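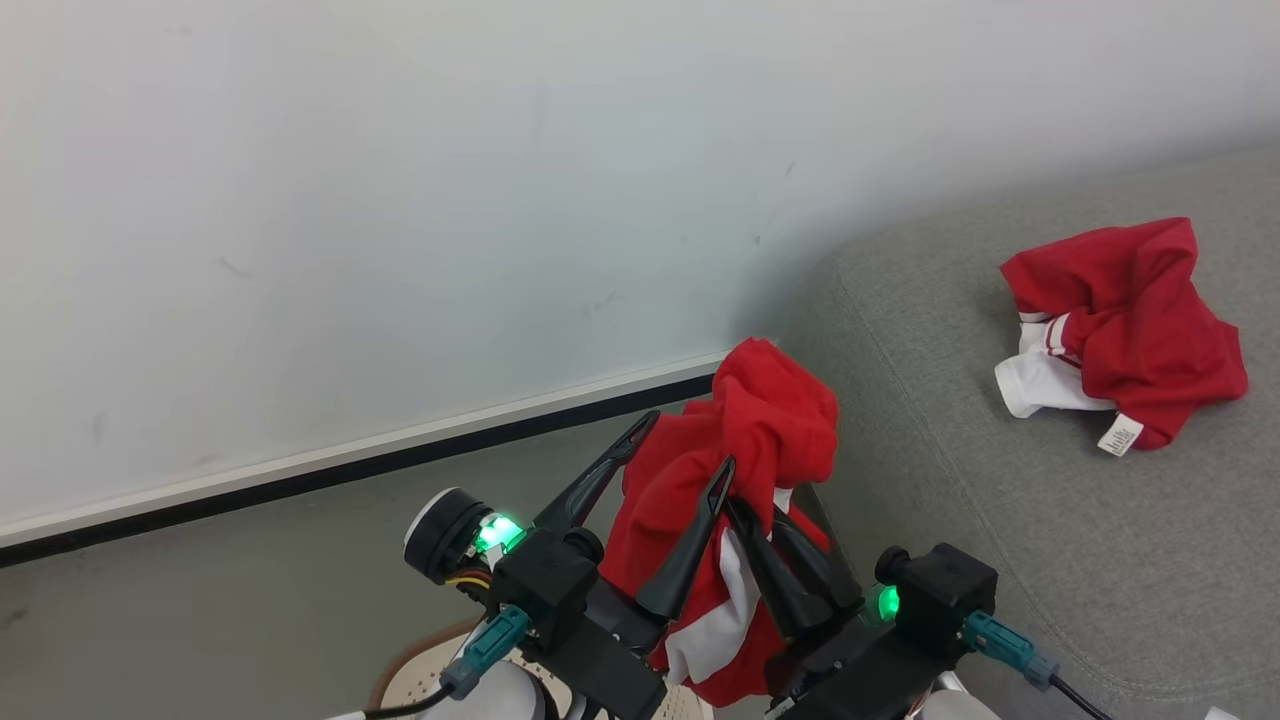
Culmont Wash & Fold – Frequently Asked Questions

Drop-off and pickup

What are your hours?
The counter opens at 7 a.m. and closes at 8 p.m. The self-service machines are available during the same hours. Last wash is at 6:30 p.m., and the front door locks at closing even if a dryer is still running.

Do I need an appointment?
No. Bring your laundry to the counter in any bag that closes. We weigh it while you wait and give you a ticket with the weight, the price and the pickup time.

How long does wash and fold take?
Orders dropped off before 10 a.m. are ready by 6 p.m. the same day. Anything after that is ready by noon the next day. Comforters and sleeping bags take one extra day.

Is there a minimum?
Yes, 8 pounds. You can bring less, but you will be charged for 8.

What if I lose my ticket?
Tell us the phone number on the order. We will ask for a photo ID before handing over the bag.

How long will you hold my order?
We hold finished orders for 34 days. We call or text twice during that time. After that, unclaimed laundry is donated.

Can someone else pick up for me?
Yes, if they have the ticket. If they don't, call us first and give us their name.

Home collection

Where do you collect?
We collect in Culmont and Wuisan, and on the near side of Ravov as far as the rail crossing. If you are not sure whether your street is covered, call the counter with your address.

How do I schedule a collection?
By phone or at the counter. Evening collections run from 5 p.m. to 8 p.m. and need to be booked by noon. We can't give an exact time, but the driver will text when you are the next stop.

Do I have to be home?
No. You can leave the bag with a doorman or on a covered porch. Please tie a tag to it with your last name and phone number. We are not responsible for bags left outside before the driver gets there or after a delivery has been made.

My building has a door code. What do I do?
Give it to us when you book and we will keep it on your account. Please call if it changes. A missed collection caused by an old code is charged at the normal collection fee.

Washing

Do you mix my clothes with other people's?
No. Every order gets its own washer and its own dryer. Large orders are split across several machines, but they are never combined with anyone else's.

Do you separate colors?
We split each order into lights and darks if there is enough for two loads. Small orders are washed together in cold water unless you ask us not to. If you want them split anyway, there is a charge for the second machine.

What about red clothes, or clothes with red and white together?
New red cotton is the most common cause of dye problems we see. Tell us if something is new or has never been washed, and put it in a separate bag if you can. We wash it cold and on its own. Items with red and white in the same fabric go in cold water and come out of the machine as soon as the cycle ends. Leaving them in a damp pile is often what makes the color move.

What detergent do you use?
Our standard detergent has a light scent. A fragrance-free one is available at no extra cost. You can also bring your own, as long as it is marked safe for high-efficiency machines.

Will you treat stains?
We pretreat stains that you point out to us. We don't search for them, so please mark the spot with a safety pin or a piece of masking tape. Oil that has already been through a hot dryer usually stays, and so does old ink.

Can you hang dry some items?
Yes, up to 3 items per order at no charge. Put them in a separate mesh bag with a note. More than that is charged by the piece.

Do you do dry cleaning?
Not on site. We send it to Lultance, and it takes four working days. The prices are on the board at the counter. Leather and fur are not accepted.

Folding

How do you fold things?
Shirts are folded in thirds, pants in half and then in half again. Socks are paired and folded over once – we don't ball them, as it stretches the cuffs. Fitted sheets are folded as flat as they will go.

Can I have shirts on hangers?
Yes. Bring your own hangers or buy ours at the counter. We don't iron wash and fold orders.

Problems

Something is missing. What should I do?
Check inside pillowcases, sleeves and fitted sheets first. Then call us within three days with your ticket number.

Something was damaged. Will you pay for it?
Bring the item in with its care label still attached. If we didn't follow the label, or if our machine caused the damage, we will repair the item or credit your account. We can't cover loose buttons, worn elastic or things left in pockets.

What do you do with money and keys you find?
They go in an envelope stapled to your ticket.

Where can I park?
There are spaces behind the building, with the entrance next to number 409. Please keep the first space clear for the van.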